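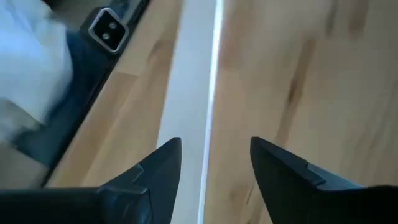
Good Faith and the Late Assignment

A patent assignment does not have to be recorded to be valid between the parties who signed it. Recording matters when the same patent is sold twice. Under 35 U.S.C. §261, an assignment is void against a later buyer for value without notice unless it is recorded within three months of its date or before the later purchase.

The rule is short, and most disputes under it concern the word "notice." Gilance, a maker of motion control parts, learned this after it bought a portfolio of 57 patents from Vachon. Two of them had already been assigned to Trutgate under a consulting agreement. Trutgate had not recorded. Gilance searched the assignment records in March, found Vachon listed as owner, paid, and recorded its own assignment.

Trutgate's position was that Gilance should have asked more questions. The data room held more than 2,000 pages, and one exhibit referred to "the Trutgate transfer" without defining it. Nathalie Sandhu, who represented Gilance, argued that a stray phrase in an exhibit is not notice of anything. Thérèse Poirier, for Trutgate, answered that a buyer who reads a phrase like that has a duty to follow it up. 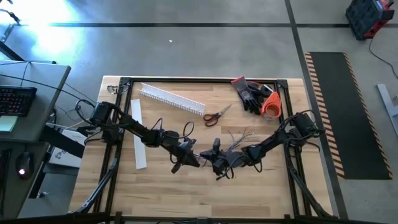

Two robot arms mounted on opposite sides of a worktable.

Courts generally recognize actual notice, constructive notice and inquiry notice. The third is the difficult one. It asks whether the facts known to the buyer would have led a reasonable person to investigate, and what an investigation would have found. In this case a single email to Vachon would probably have produced the earlier agreement.

The parties settled before a ruling. Gilance kept title to both patents and granted Trutgate a paid-up license, and Vachon returned part of the purchase price.

Shirley Gill, who drafts acquisition agreements, now asks sellers for a schedule of every unrecorded transfer, including those the seller regards as expired. She also records on the day of closing. Ataahua Tamihana goes further and holds back part of the price until the three-month period for any earlier assignment has run.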